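Filed under: Teleop & Teaching > Bin picking
2026-09-23 – posted by hrav_jay

Anyone else teaching picks by remote? Gloves are killing me. Fingers fold over whatever is next to them and I drag the lot.

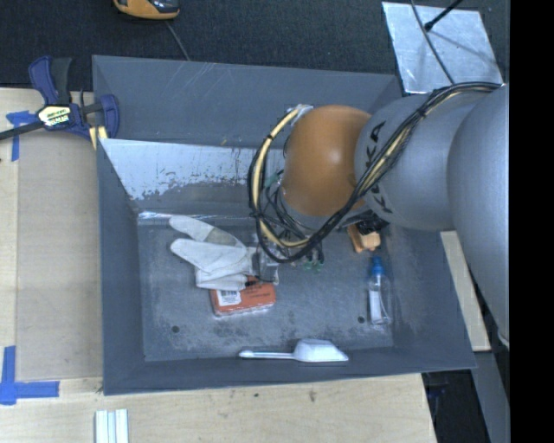

1 min read

wiebke_s: go in slower, let the operator feel for the fabric edge. We did 200 demos like that at Prorkis

escobedo29: disagree. Hand guiding beats remote for soft stuff, you get teh contact right

wiebke_s: not with that cable bundle on the wrist – no room for hands

hrav_jay: ok trying slow first. up to 98 demos so far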